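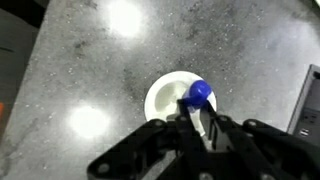 Gray speckled stone, overhead lights reflected.

Home Catalog Makers Marks Tickets Log in

Ticket: maker names garbled in the glass catalog after import
Status: open, see end
Priority: high (the Tornutley people are using the search now)

Reported problem. Search for Bošković in the maker field gives nothing. Was fine on the old system. Browse by maker and there's a "Boškoviæ" sitting in the list, with all the goblets under it. Same thing with other makers and with place names, the Czech ones mostly. ř comes up as ø, č as è, ě as ì. Pattern names too. Plain English names OK, German names OK, which is why it slipped through the check, the check was done on the German bowls.

What I know so far:
- full catalog is 3,856 records
- all went in through the importer in one go, from the old card index export
- the old card index itself still opens and shows the names right
- backup from before the import exists, Hostthorpe server, haven't touched it

Tried first: clearing the cache. No change. Tried another browser. No change. Looked at the raw record in the database and the bad letters are stored that way, so not a display thing. Stop poking at fonts.

Tried next: opened the export file in a text editor. Editor guessed Western European, got Boškoviæ. Told it Central European (Windows 1250), got Bošković. So the export is good and the importer read it with the wrong code page. Interesting that š and ž survive either way, they sit at the same spot in both tables. That's why some names look right and some look half right. If you only spot check words with š you will think it all worked.

Importer settings page has an encoding box. Set to "auto". Auto is no good for this file, too few accented letters at the top for it to guess from. The first hundreds of cards are English cut glass. 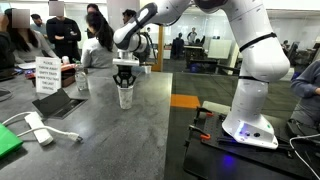
Log entries by the catalog desk, Hostthorpe Glass Records | 2 December 2020

Plan was wipe and reimport with the box set to Windows 1250. Then remembered people have been editing since May. Added measurements, fixed dates, moved pieces between shelves. Wipe and all that is gone. So no wipe.

Plan B, fix in place. Pull every record that has one of the wrong letters in maker, place, pattern or notes. Ran it. 511 records. Less than I feared.

Watch out: can't just swap æ for ć across the board. There are Danish pieces in there and the æ and ø are real. Same with è, which is right in the French entries. Blind replace would have wrecked the Danish and French stuff. Did a dry run on a copy and caught it at the first Danish vase. Glad I ran it on a copy.

So what I did instead: matched each bad record back to the old card by card number, reread the card with the right code page, and compared field by field. If the field in the catalog equals the card as misread, nobody has edited it since, safe to replace with the card read right. If it differs, somebody edited it, goes on the by-hand list.

Script runs in batches of 400. Two batches for this, second one short. First batch went through clean. Second one stopped on a card with no number. Found it, it's a lid that was entered seperately from its jar and never got numbered. Skipped it, noted it, restarted. Finished.

Checked after. Browse by maker: Boškoviæ gone from the list, Bošković there. Goblets under it. Place names looked at one by one for the ones starting with a Czech letter, good.

Then search. Typed Bošković. Nothing. AGAIN.

Took a while on this. Copied the name out of the browse list, pasted it in search, works. Typed it on my own keyboard, doesn't. They look the same on screen. They are not the same. My keyboard layout makes the c and the accent as a pair, a plain c followed by a combining mark, and the database has ć as one character. Search compares them raw so no match.

Fix for that is normalizing both sides, composed form (NFC) on save and on search. Setting is in the search config, was off. Turned it on, rebuilt the index. Typed Bošković both ways, both hit. Typed Boskovic with no accents at all, no hit. Visitors will type it that way, most of them. There's an "ignore accents" option under the same page. Turned on, rebuilt again, now all the spellings hit. Side effect is a couple of Danish and Czech names that look alike once stripped turn up together. Can live with it.
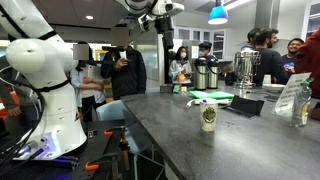

While I was in the records I ran into the Marks field problem again, so logging it here even tho it should be its own ticket. The old cards had one box for anything written or drawn on the piece. The importer dumped all of it in Marks. So an engraved coat of arms on a beaker made for some customer shows up as if it was the glasshouse's own mark, and the search by mark is useless for those. Rule for whoever does the by-hand list: decoration goes in Decoration, even when it looks official. Take the white paper cup on the counter, with the crest printed on it. The crest by itself doesn't tell you who made the cup. Same with a goblet. Mark is for the maker's signature, acid stamp, paper label, or a number scratched on the foot, and if you can't tell, leave Marks blank and put it in Notes with a question mark.

Back to the encoding. Vudthorpe sent over their list of loan pieces and want it merged. DO NOT run it yet. Opened the file, it's UTF-8 with the marker bytes at the front, and the importer reads those as part of the first column name. Then it can't find the card number column and makes new records for everything. Save it without the marker first. Set the encoding box by hand to UTF-8. Not auto. Test with one row, pick a row with ř in it, not š (see above).

Also their file has maker and town in one column with a comma. Ours are split. Needs splitting before import, and some of the makers have a comma in the firm name so it can't be done on the first comma. Last comma looks safe, read down the list and didn't see one that breaks.

Tornutley asked if their saved searches will still work. The ones with the name saved as Boškoviæ won't, somebody there had worked around it by saving the wrong spelling. They need to delete those and save again. Told them.

Thumbnails: one complaint that they went missing for the Czech pieces. Same cause. The picture file names were built from the maker name at import, so the names had æ in them, and after my fix the links point at ć. Renamed the files to match, thumbnails are back. Would be better to build the names from the card number. Put in a request.

Still to do
- by-hand list, the records edited since the import
- give the lid a number and tie it to its jar
- Vudthorpe file, strip marker, split column, one row test
- change importer default from auto to "ask"
- seperate ticket for Marks / Decoration
- printed labels: the shelf labels run off before the fix have the wrong spelling on them, reprint the Bošković shelf first
- keep the backup on the Hostthorpe server until the by-hand list is done

Leaving open until the by-hand list is through. If you find another æ that shouldn't be there, add the card number below and don't fix it yourself, I want to see why the script missed it.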